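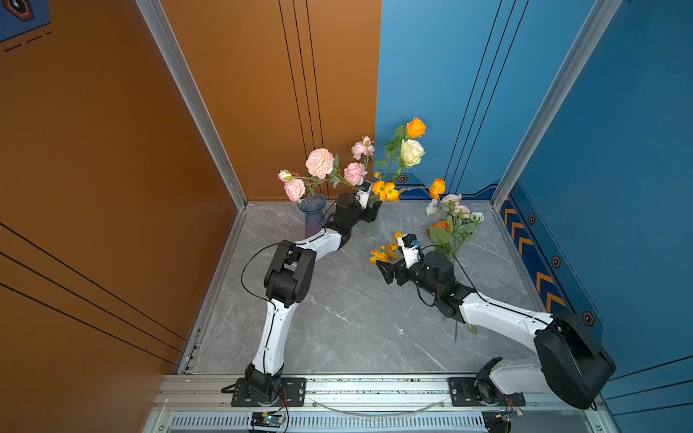 So the second graders have finished their weather unit, and I have to tell you about it before I forget the good bits. November is a funny month to study weather because we had pretty much one kind of it (gray, then more gray), but the kids didn't care one bit. They went out to the fence every morning with their clipboards and wrote "cloudy" with enormous seriousness.

We started with clouds. I had this plan to do three types in one afternoon and we got through one, and then Zane Uibo from the room next door came over with a kettle and a cold tray and we lost the rest of the day to making it "rain" on the reading table. Totally worth it! Two library books got damp and I've already confessed to the library.

For math we used the rain gauge. We checked it every day for 14 days and made a bar graph as tall as the door. There was a long argument over whether zero should get a bar. I stayed out of it. They settled on a thin blue line so that zero wouldn't feel left out, and I'm keeping that for next year.

Writing was the part I'd worried about, and it ended up being my favorite. Everybody made up a weather forecast for a town that doesn't exist. We had Grerkum, where it snows only on the bakery, and Lepik, where the wind blows so hard that the mail goes to the wrong country. One boy filled two whole pages, and this is a kid who usually gives me a sentence and a drawing of a shark -- there was still a shark, but it was in a thunderstorm.

Then came the forecast show. Birutė Žukauskas lent us her big map from the fifth grade room, and the kids took turns pointing at it and saying "back to you." We had 30 chairs out for families and needed more. Ulises Maldonado did the music on his guitar, including a thunder bit on the body of it that made the front row jump.

Things I'd change: fewer cotton balls (I bought a bag of 200 and I'm still finding them in my coat), and songs earlier in the unit. They learned the wind song in the last week and we could've been singing it the whole time.

Next up is maps and our neighborhood. If you have a good picture book about getting lost, please leave me the title in the comments. We only have one, and the last page is missing.

This site uses cookies. By continuing to browse you agree to their use.

Contact | Back to top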